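Ticket 2076: Broadband drops out every evening at Rundlow
Status: Closed (customer reports resolved)
Opened by: Helmut Frerichs
Handled by: Kumiko Hoshino, Netby second line
Product: Netby Home 85, Huvix router

HF, first message
My connection goes off every evening at ten to seven and comes back when it feels like it, usually in time for the weather forecast. I have turned the router off and on. I have turned it off, counted to thirty, and turned it on. I have also tried turning it off and leaving it off, which gave much the same service. Please don't suggest any of these.

First line reply (automatic)
Thank you for contacting Netby. Have you tried turning your router off and on again?

HF
I see.

KH
Hello Mr Frerichs, I've picked this up from the first line queue. Sorry about the reply, it goes out to everyone and I've no way of stopping it. I ran a line test from here and the line is clean. You should be getting the full 85 as far as the router. When it drops, what do the lights on the front do? And does it go off for everything, or only for things on wifi?

HF
There are three lights. Two stay green. The third one goes orange, then off, then orange, like a car that means to turn left but has doubts. My desktop computer is on a cable and I had not thought to look at it. Will look tonight.

HF, 19:05
The computer on the cable works. I am writing this on it. The tablet, the radio and my wife's telephone are all dead. My wife's telephone says it is connected, which she has asked me to tell you is a lie.

KH
Very useful, thank you. The third light is the wifi, so the broadband itself is fine and we can stop blaming the street. Something is knocking out the wireless side at the same time each day. What gets switched on in the house at ten to seven? Think of baby monitors, cordless phones, microwaves, old video senders, cheap Christmas lights.

HF
It is February. The Christmas lights are in the loft. We have no baby. The microwave is used for porridge, in the morning. At ten to seven we are washing up.

KH
Is there a dishwasher?

HF
There is me.

KH
Understood. Could you log in to the router and send me the wireless log? Type the address on the sticker underneath into your browser. The password is on the same sticker.

HF
The sticker has been underneath a warm router for six years and is now a brown rectangle. I can make out a K or an R.

KH
I've reset the password from this end and it'll be the last eight characters of your account number. Go to Advanced, then Wireless, then Event log, and press Export.

HF
There is no Export. There is a button marked Expert. I pressed it and everything went into Portuguese.

KH
Top right, third choice down, should put it back. I'll raise the spelling with Huvix again. You can copy the text straight off the page.

HF, pasted
18:49:52 radio 2.4 channel 6 noise high
18:49:58 radio 2.4 channel 6 noise high
18:50:03 client lost (4)
18:50:03 auto channel scan start
18:50:41 auto channel scan failed, retry
18:51:20 auto channel scan failed, retry
(and so on, there are 200 lines of this and I've spared you)

KH
That's the clearest log I've had all month. The router hears a lot of noise, panics, goes looking for a quieter channel, can't find one and starts again. Each scan throws everybody off, so the cure is making it worse. Two things to change:

1. Wireless, Channel: take it off Auto and set it to 1.
2. Wireless, Band: make sure 5 GHz is ticked. On that model it's off when it leaves the factory.

Then put the tablet and the telephone on the network with 5G at the end of its name. The radio will probably have to stay on the old one.

HF
Done. My wife asks if 5G is the one her sister warned her about. I said no.

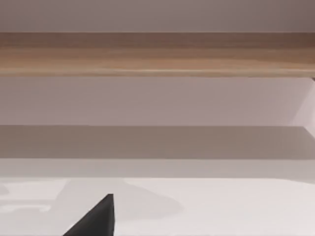 HF, 19:20
Tablet: working. Telephone: working, and has been forgiven. Radio: works for a minute and then makes a noise like soup. I still want to know what it is.

KH
So do I, to be fair. Is the radio in the kitchen? Anything new close to it, either side of the wall?

HF
I went next door. They have a Kawaguchi heated towel rail with a wireless timer, bought in the January sales. It comes on at ten to seven for the children's bath. It is on the other side of the wall from our router, behind the bread bin. They were very nice about it and showed me the app. They cannot make it come on at another time because they have forgotten the password.

KH
Can you move the router?

HF
It is now on the hall table, where my wife does not want it. The radio has played for 2 evenings without soup. You may close the ticket.

KH
Closing. I'll leave the channel fixed at 1, so please don't press Expert again.

First line (automatic)
Your ticket has been closed. How likely are you to recommend turning your router off and on again to a friend?

KH, internal note
Survey text has been merged with the help text again. Raised with web team, ref 76.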